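Records Access and Data Protection Program
Progress Report to the Toreck Foundation
Prepared by the Skeswood Information Rights Office
June 2023

1. Purpose of this report

This report covers the first half of the grant period. It sets out the work completed under the agreement with the Foundation, the work that has fallen behind, and the decisions we are asking the Foundation to make before the second payment is released. Spending to date is within the approved budget, and a full statement is attached separately.

2. Subject access requests

The Office set out to clear the backlog of requests from people seeking copies of their own records. At the start of the period, 2166 requests were open. More than 500 have since been closed, most of them simple requests involving a single department. Housing and social care files are taking longer. Many exist only on paper, and information about relatives and neighbors must be reviewed line by line before release.

Two temporary reviewers joined in the winter. Their contracts end in December, and the present rate of work cannot be kept up without them.

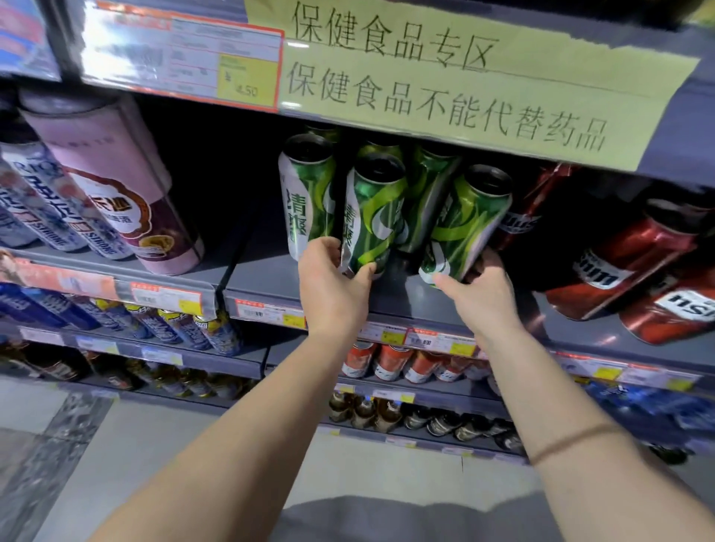 3. Retention schedule

The draft retention schedule has been sent to all departments for comment. Replies have come from 21 teams. The main point of disagreement is how long to keep correspondence on closed complaints. Legal staff favor a longer period than the one in the draft. The Office has proposed that the shorter period apply unless a claim has been filed, and discussions continue.

Departments were also asked to name a person responsible for deletion. Several have yet to do so. A reminder was issued with the spring bulletin, and the matter will be raised again with department heads.

4. Case tracking system

The move to the Notum case tracking system was due to be finished by the end of this period. It is now expected in early 2024. The delay arose when test transfers dropped the date of receipt from older cases. Response deadlines are calculated from that date, so the Office stopped the transfer and asked for a correction. A second test is being prepared. The old system remains in use and is backed up nightly.

An impact assessment for the new system has been completed. It recommends narrower access rights for temporary staff and a log of all file exports. Both changes have been accepted.

5. Public guidance and training

The guide to making a request has been rewritten in shorter sentences and is available at all public counters. Tsegaye Training delivered the staff course on recognizing a request made by phone or in person. Attendance was good among front desk teams and poor among managers, for whom a shorter session is planned. 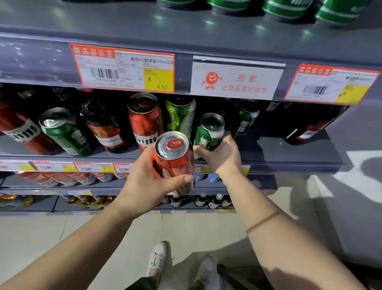

Cans and a Budweiser bottle on a gray metal store shelf.

6. Decisions requested

The Foundation is asked to approve the revised date for the case tracking system and to allow unspent travel funds to be used to extend the two reviewer contracts. The Office would be grateful for a reply before the next quarterly meeting so that notice periods can be observed.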